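绳圈的圆度:一件后院投掷玩具的材料与工艺

2月
文/Ohemaa Addo

套圈的结构很简单,一块底板,几根立柱,几只圈。按零件数量算,它在后院投掷类玩具里接近最低一档。退货记录却常常和零件数量对不上。底板和立柱出问题,用户多半自己拧紧或粘回去,继续用。圈一旦变形,整套玩具就进了储物间。

Hala是Plandine推出的一款户外套圈,底板为十字形,中央一根高柱,四臂末端各一根矮柱。它的第一版使用塑料圈,第二版改为绳圈。本文讨论的主要是第二版,以及从塑料改到绳之后暴露出来的几个问题:绳的结构、接头的做法、吸水以后的尺寸变化,还有圈与立柱之间的配合。

Plandine的厂房在Daluton镇外,一半面积做注塑,另一半原先是仓库,现在改成了绳圈车间。负责产品结构的Vaida Kuusk在注塑那一侧工作了多年,绳圈项目启动以后才搬到另一侧。她的工位上现在还放着几只第一版的塑料圈,截面是中空的圆管,合模线在外缘。

塑料圈的毛病

中空塑料圈重量轻,成本低,颜色稳定。它的毛病出在落地以后。圈以边缘着地时会弹起,并沿着着地点的切线方向滚走,在草地上滚得近,在硬地上滚得远。对玩的人来说,这意味着一局里有相当一部分时间花在捡圈上。对计分来说,后果更麻烦:一只已经套住立柱的圈,可能被后来弹起的圈撞出去。

提高壁厚可以降低回弹,代价是重量和冷却时间同时上升。Plandine试过在管内填沙,效果明显,但封口处在反复撞击后会渗漏,儿童产品不接受这种风险。换用更软的弹性体也试过。软圈落地比较安静,夏天放在车里会压扁,压扁以后只能恢复一部分。

“圆度”这个词在车间里是从那时开始频繁出现的。它的量法很直接:把圈平放,不加外力,量最长和最短的两条直径,取差值。塑料圈刚脱模时差值很小,在后备厢里过一个夏天,差值就能大到肉眼可见。椭圆的圈仍然能套住立柱,只是飞行时会晃,手感不一致,同一个动作投不出同一条弧线。

绳的选择

绳圈在套圈类玩具里历史很长,早期船上的甲板游戏用的就是旧缆绳。绳的优点是内部摩擦大,落地时能量很快耗散在纤维之间,几乎不弹。缺点也来自同一个地方:纤维之间可以滑动,圆形要靠结构来维持。

候选材料有棉、剑麻、黄麻和聚丙烯。棉绳手感最好,吸水最多,干得最慢。剑麻硬挺,能自己撑住圆形,但表面毛刺明显,光手投久了会扎。黄麻介于两者之间,掉屑严重。聚丙烯不吸水,强度足够,日晒以后表面会粉化,不加抗紫外助剂的白绳尤其快。

Hala第二版最后采用的是复合结构,外层为棉,内芯为聚丙烯,绳径18毫米。棉负责手感和摩擦,聚丙烯负责撑形和限制伸长。Kuusk的说法是,单独用哪一种都能做出一只不错的圈,但要在户外放过一个雨季,只有芯和皮分开考虑才行。

捻绳还是编绳,车间里争了很久。三股捻绳便宜,纹路好看,可以用传统的插接做接头,接头强度高。问题在于捻绳自带扭矩。把一段捻绳弯成圆,扭矩没有地方释放,圈会朝一侧翘起,平放时像一片受潮的薯片。编绳左右两组纱线方向相反,扭矩互相抵消,弯成圆以后基本保持在一个平面内。代价是编绳不容易插接,接头要另想办法。

Plandine选了编绳。翘曲的圈在空中姿态不稳定,这一条没有别的工艺可以补救;接头的问题至少还有几种做法可以比较。

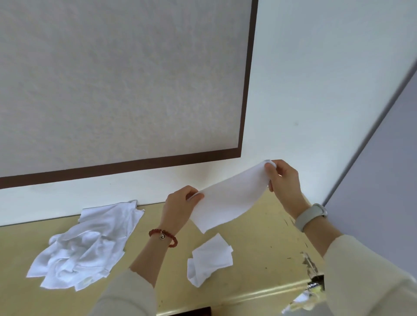 接头

一只绳圈的全部薄弱环节都在接头上。把绳切断,两端对齐,用某种方式固定,这一段的刚度、重量、直径都和其余部分不同。圈在空中自转时,接头较重会造成偏心,表现为每转一周轻微下沉一次。有经验的玩家会把接头握在虎口位置,让偏心的影响每次都一样。

已经试过的做法有以下几种。

套管对接。两端插入一截塑料管,胶粘后压紧。生产效率最高,一名工人配一台压接机就能完成。套管段不能弯曲,圈在这里是直的,圆度先天不足。套管边缘还会磨棉皮,磨穿以后露出内芯。

热熔对接。只适用于内芯。把棉皮退开,聚丙烯芯两端加热对压,再把棉皮拉回缝合。接头直径几乎没有变化,偏心很小。难点在温度控制,温度低了假焊,外观上看不出来,拉伸时一下断开;温度高了芯变脆,弯几次就裂。

缠扎。两端斜切后搭接,外面用蜡线密缠。外观传统,维修容易,用户自己也能重新缠。缺点是慢,而且缠线受潮后会松。

缝合加皮套。两端对接缝合,外面包一段皮革或织带。这是市场上高价套圈常见的做法,皮套同时遮住了接头。重量增加最多。

Hala第二版用的是热熔对接加短缠扎。热熔承担拉力,缠扎只负责把棉皮的两端收住,长度控制在绳径的两倍以内。为了抵消接头多出来的重量,曾有人提议在圈的对侧也缠一段同样长的线。样品做了出来,平衡确实改善,外观上却多出一个看起来像接头的东西,试用者反复询问圈是不是断过一次。后来这段假缠线保留在比赛版上,普通版取消。

接头设备由Brijesh Maurya维护。这台热熔机原来用于焊接运输带,夹具改过三轮。第一轮夹具夹得太紧,把芯夹扁,焊完后接头附近有一段椭圆截面。第二轮换了半圆槽,槽的直径按绳的公称直径加工,没有考虑棉皮退开以后芯比绳细,结果夹不住。第三轮改成两套槽,先用大槽定位绳身,再用小槽夹芯。目前使用的就是这一套,小槽每个班次要清一次棉屑,棉屑积在槽底会让两段芯错开。

吸水与回干

绳圈的使用说明里一般有一句“请勿长期置于户外”。在退货和投诉中,这句话的作用有限。草坪上的玩具总会淋到雨,或者在露水里过夜。设计时要回答的是淋雨以后会发生什么,以及能不能恢复。

棉纤维吸水后径向膨胀,编织结构因此收紧,绳变粗变短。聚丙烯芯不跟着变短,于是皮和芯之间产生相对位移。对于一段直绳,位移集中在两端,棉皮往中间缩,芯露出来。圈没有端头,位移只能集中在接头,缠扎段承受的就是这个力。早期样品里,缠扎线淋一次雨以后往往还在原位,棉皮却已经从线下滑出去几毫米,露出一圈白色的芯。

处理办法分两步。第一步是预缩,绳在切断之前先浸水、脱水、低温烘干,把大部分收缩提前做完。第二步是在缠扎之前用针线把皮和芯穿缝几针,让二者在接头处不能相对滑动。预缩以后绳长会短一截,下料表要按预缩后的长度重新编。Daluton这边曾有一批绳漏了预缩工序,下料时按新表切,圈做出来直径合格,发货后在潮湿地区集体缩小,套在立柱上取下来时发紧。那一批后来整批召回,此后绳盘上多了一道色标,没有色标的盘不进切断工位。

回干的速度取决于绳径和通风。把湿圈挂在钉子上晾是最常见的做法,也是最伤圆度的做法。湿绳自重增加,挂点处受力集中,干了以后圈呈水滴形,尖端朝上。平放在网架上晾可以保持圆形,底面干得慢一些,中途翻一次面即可。Plandine在第二版的包装里附了一片塑料网格,用途就是晾圈,许多用户把它当作包装隔板扔掉了。第三次印刷说明书时,网格上直接压出了字。

水滴形的圈可以恢复。重新浸湿,套在直径合适的圆桶或者锅外面,等它干透再取下。棉皮会按照新的形状定下来。这个方法对热熔接头没有影响,对套管接头的圈无效。

圈与立柱的配合

套圈的难度由两个尺寸决定,圈的内径和立柱的外径。二者差值大,容易套中;差值小,圈经常落在柱顶上弹开。立柱高度的影响较小,但柱顶的形状影响很大。

平顶立柱加工最简单,圈落在顶面边缘时有停留的可能,停住算不算分,各家规则不同。半球顶会让圈滑向一侧,滑入还是滑出取决于圈的重心在哪边,结果比较干脆。锥顶更倾向于让圈滑入,玩起来得分偏高,缺点是尖,儿童产品要磨圆,磨圆以后就接近半球顶。

Hala两版都用半球顶。改成绳圈以后,Kuusk把立柱直径加粗了一些。塑料圈表面光滑,碰到柱顶会滑下去;绳圈摩擦大,碰到柱顶容易挂住,斜着停在那里。立柱加粗以后,柱顶曲率变小,挂住的情况反而增多。于是柱顶又单独改了一次,喷了一层较硬的清漆,并且不再打磨到哑光。样品试投时的差别很清楚:哑光顶面会挂圈,亮光顶面挂得少。

底板与立柱之间用螺纹连接。木质立柱的螺纹是嵌入的金属件,金属件外面有滚花,压入木材以后靠滚花止转。木材含水率变化时孔径随之变化,滚花件会松。第一版退货里有一小部分属于这种情况,用户描述为“柱子越拧越转”。现在的做法是压入前在孔内滴胶,胶固化后再装螺栓检查。Adeel Hayat负责这一道检查,他用的是一把定扭矩螺丝刀,到设定值仍不转动即为合格。设定值定得不高,因为用户通常是徒手安装,扭矩达不到那么大,定高了只会增加木材开裂。

投掷台

耐久测试在Menzies进行。这是一家做绳索和织带检测的小型实验室,离厂房不远,业务以吊带和宠物牵引绳为主,玩具占的比例很小。标准的拉伸试验对绳圈意义不大,没有哪个玩家会把一只圈拉断。真正的损耗来自反复着地和反复擦过立柱,为此实验室搭了一台投掷台。

投掷台的主体是一根摆臂,末端有一个张开式的夹头,摆到设定角度时松开。圈飞出后落在一块铺了粗砂纸的斜板上,滑入收集槽,由人工重新挂上。砂纸比草地和水泥地都粗,目的是缩短时间。摆臂角度可以调,使圈以平面着地或者以边缘着地,两种着地方式分别记录。

热熔接头的样品中,寿命最短的一只在第3905次投掷时棉皮磨穿,接头完好。缠扎接头的对照样品在第2123次时缠线松脱。两者的失效形式不同,不能直接比较。棉皮磨穿以后圈仍然可以使用,缠线松脱后如果不处理,接头很快就会散开。实验室的报告把前者归为外观失效,后者归为结构失效。

操作投掷台的Hermenegildo Huerta在报告附页里记了一条与寿命无关的观察。圈投到后期,棉皮起毛,夹头松开的时机变得不一致,落点分散程度比新圈大。起毛的圈在手里也有同样的现象,脱手时会被皮肤或者手套多带一下。对家庭用户来说这点差别没有什么影响,比赛用圈则可能需要规定更换周期。Plandine目前没有写进说明书,只在给俱乐部的供货单上注明了起毛的圈可以用剪刀修平,不要用火燎。棉会燎黑,芯会熔。

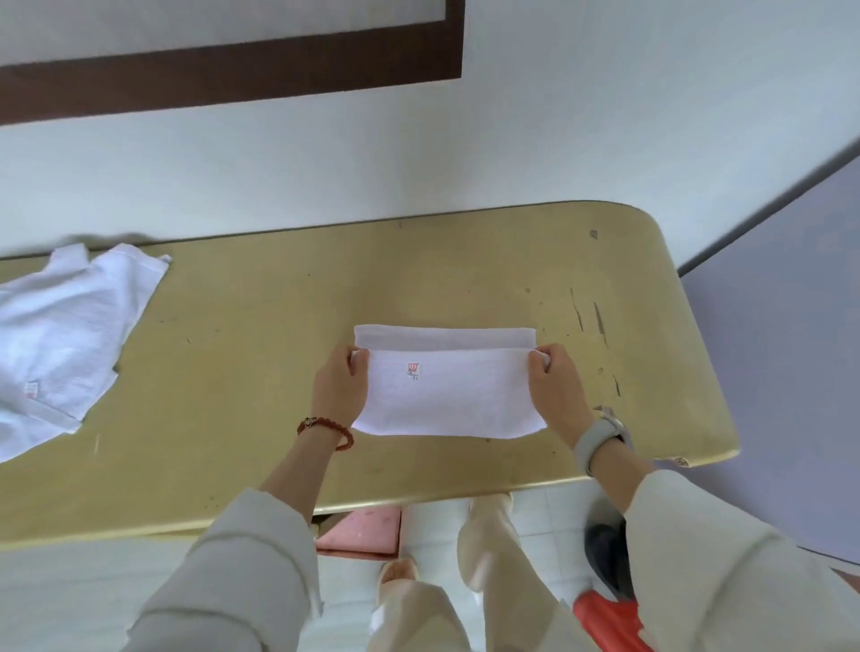 白色毛巾,中部偏左有一枚红色小印标。

颜色

套圈要分队,圈必须有颜色。塑料圈靠色母,绳圈靠染。棉皮用活性染料,牢度够用,深红和藏青在头几次淋雨时仍会有少量浮色。浮色沾到浅色底板上会渗进木纹,擦不掉。底板因此改为全部封漆,包括孔的内壁。

另一种办法是不染整根绳,只在编织时加入几根有色纱,形成螺旋状的色条。这样浮色少,飞行时还能看出圈的自转方向。色条的缺点是远处辨认困难,四只圈落在草里,浅绿和浅蓝看起来差不多。目前普通版用整根染色,比赛版用色条,两种绳在编织机上只差纱锭的排布。

有人问过为什么不做本白的圈,用木珠或者织带区分队伍。加木珠等于增加一处偏心,同时增加一个可能脱落的小零件,检测上的麻烦比染色多。织带可以考虑,但织带要缝,缝线多一道,湿了以后多一处起皱。

收纳对形状的影响

圈在包装盒里怎么放,决定了用户第一次拿到手时的圆度。叠放在一根立柱上是最稳妥的,圈与圈相互支撑,受力均匀。叠放的盒子高,运输体积大。平铺互相交错放置,盒子薄,交错处会压出印子,仓储时间长了印子不容易消退。

Plandine的第一批第二版产品用了薄盒。经销商反映,从货架底层取出的圈普遍带有压痕,而且压痕的位置一致,都在与底板十字臂交叉的地方。换成高盒以后压痕消失,托盘装载量下降。后来的折中方案是把十字底板拆成两根臂,圈叠在臂的一侧,盒子高度介于两者之间。拆臂之后需要多一个中心螺栓,用户安装时多一步。

家里收纳的原则与此相同。圈叠在柱上,或者平放在平整的搁板上。布袋方便携带,圈在袋子里会互相挤压成椭圆,短途没有关系,不宜整个冬天放在袋子里。存放前要确认接头处已经干透,缠扎段是最后干的地方,手摸绳身觉得干了,线下往往还潮。潮的接头封在塑料箱里,开春时会有霉点。霉点用软刷干刷,再用稀释的白醋擦,晾干即可,染色圈先在不显眼处试一下。

场地与距离

家庭使用时,投掷线到底板的距离没有必要固定。Hala说明书给出了成人和儿童两条线的建议,并注明可按场地调整。比距离更影响结果的是底板是否放平。十字底板四臂着地,草地稍有起伏就会翘起一臂,立柱随之倾斜。倾斜的立柱朝向投掷者时更容易套中,背向时更难,换边以后双方条件不一致。

第二版在四臂末端加了可旋入旋出的脚,行程很短,能应付修剪过的草坪。石板地和木平台上可以把脚全部旋入。沙滩上脚会陷下去,这时拆掉脚,把底板直接压进沙里,反而更稳。

风对绳圈的影响小于塑料圈。绳圈密度高,迎风面积相近,侧风造成的偏移较小。下雨后绳圈变重,同样的力投得近,习惯了干圈的人前几投会落短。Maurya和Hayat午休时在厂房后面的空地上投,用的是检验剔下来的圈,其中有接头稍粗的,也有轻微椭圆的。Maurya倾向于用稍粗的接头,他认为虎口有东西可以抵住,出手更稳。Kuusk据此做过一版带有浅凹的缠扎,给拇指定位。试用反馈不一,左手玩家觉得凹口的方向别扭,这个设计现在停在样品阶段。

后续

订购比赛版的俱乐部已有2123家以上的说法在经销商之间流传过,Kuusk表示那个数字是测试报告里的投掷次数,被人抄到了宣传单上,宣传单后来重印。实际的比赛版产量仍然很小,和普通版共用一条线,每月只排几个班次。

正在进行的改动有两项。一项是把棉皮换成棉与聚酯的混纺,目的是减少起毛,同时缩短回干时间。混纺绳的手感偏滑,Menzies那边的第一轮样品已经上了投掷台,斜板上的砂纸也换了新的。另一项是热熔机的温控。现有温控靠操作者看芯端的颜色判断,夏天和冬天的加热时间差得不少,Maurya希望在夹具里埋一支热电偶。夹具内部空间有限,探头要避开小槽,位置还没有定下来。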